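Print this page
E-mail this page

About Gillidden

Gillidden builds and supports the Prevano, a two-arm manipulation kit for household objects. We sell the kit to research labs and appliance makers, and we lease it by the month to teams that need it for a single study. The company has 13 employees. Design, assembly and support are handled in the same building.

What the kit includes

A standard Prevano order consists of two arms with silver covers, two grippers in light gray housings, the cable set, the controller and one license for Plarnudwood, our task software. Fingers are a separate line item and come in several lengths and colors. They are held by screws and can be changed without removing the gripper from the wrist. Cables run outside the covers. Customers have asked for internal routing, and we have declined so far: an external cable can be replaced on site with a hex key, and an internal one means a return shipment.

How we test

The kit is meant for homes, so we run it on ordinary household goods in furnished rooms. Bedding is a standard part of the test list. A comforter gives way under load, hides the lower edge of whatever lies on it, and changes shape between attempts. A paperback on top of it combines a flexible object with a flexible support.

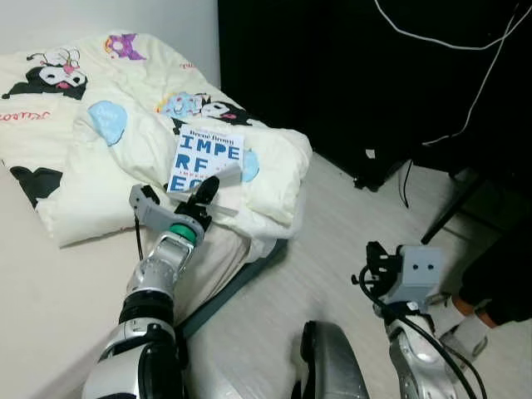 Prevano left gripper at the lower edge of a paperback, soft-surface test.

The current release was tested over 1765 grasp attempts. Each attempt is logged with gripper position, motor current and result. Failed attempts stay in the log and are delivered to customers with the rest of the data. The object list now has 274 entries, sorted by shape, stiffness and surface. It is revised every January, and items that no longer cause any failures are moved to a short regression set.

Small rigid parts and rings are handled under a separate procedure. A ring can be held by the wall or from the inside, and the choice decides whether the second arm can take it over. Plarnudwood plans both grips before the first arm moves. The operator can lock either one.

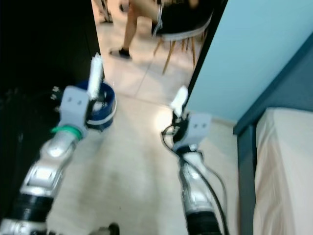

Blue ring-shaped object held in the left gripper, right gripper empty.

Service

Support contracts cover parts, software updates and 2 site visits a year. Calibration takes a morning. Training for operators is given at our office or at the customer's site and ends with a supervised run on objects the customer picks. Kinoshita, our distributor, handles spare parts and returns outside North America.

Contact

Questions about leasing, test data or finger sets go to Maëlle Lavoie, customer engineering. Please include the serial number from the controller plate if you already own a kit.

Page last revised Wed 2 February

Print this page
E-mail this page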